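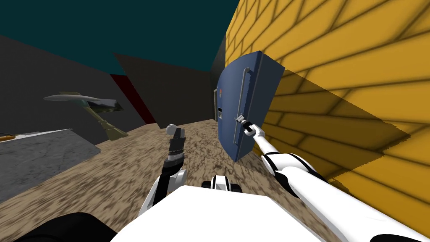 Build thread, April. I'm putting together a two-armed robot in the shared workshop at Prenside, and the first job I want it to do is open a fridge door. Everything runs in simulation before the real arms get power.

The arms are a kit called Prondeck, seven joints each. The grippers have two fingers and came with the kit. The torso is my own, printed in sections and bolted to an aluminum plate.

Ademir Xavier did most of the wiring with me. We put both arms on one supply at first and the voltage sagged whenever they moved together. Now each arm has its own supply and its own fuse.

The sim kitchen is called Cavalcanti. It has a counter, a lamp, brick on one side and the fridge against it. I left the layout alone and only changed the door hinge, which was too easy to swing.

Grasping the handle took the longest to get right. The fingers would close on it and then slide down as soon as the arm pulled. I raised the friction a little, but mostly I slowed the pull and let the wrist turn with the door.
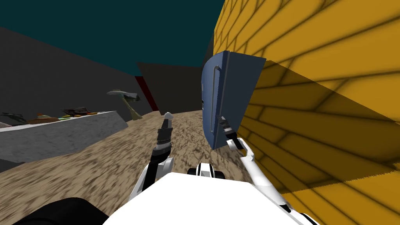 Why not skip the simulation and test on a real fridge?

A bad pull in the sim costs a reset. On the bench, it can strip a gear, and a replacement joint takes up to 30 days to get here.

The left arm has no job in this task. I keep it up and out of the way with the gripper open. Later it will reach in and take something off a shelf while the right arm holds the door.

Training ran overnight on the workshop desktop, 2000 attempts per batch. I change one setting between batches and write it down. Before I did that I lost a whole week to a change I couldn't find again. 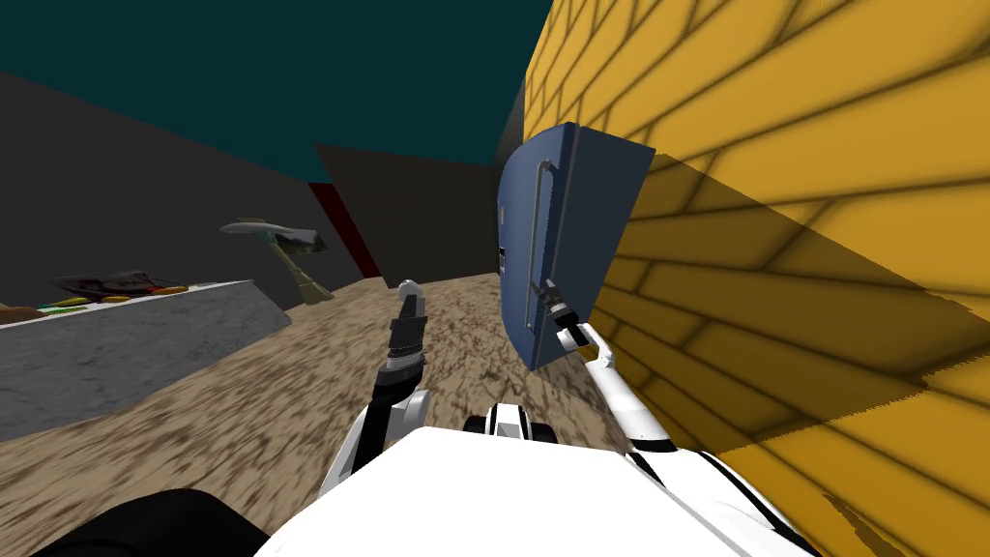
The door swing is the next thing to sort out. The hand has to follow an arc, and my first controller wanted to pull in a straight line. That put a lot of side load on the wrist. The new one estimates where the hinge is from the first bit of movement and corrects as it goes.

Nayara Lopes wrote the part that reads motor current and guesses the force at the fingers. It's noisy at low speed – fine for a door, probably not good enough for an egg.

Control software is Nukard with my own settings file on top. I'll post the file once I've taken out the parts that only make sense on our bench.

Still to do: a stop button within reach of the door side, covers for the elbow cables, and a stiffer base. The base flexes when both arms are stretched forward.

Next post will be the right arm on the bench, at low speed, with a spare cabinet door clamped to the table.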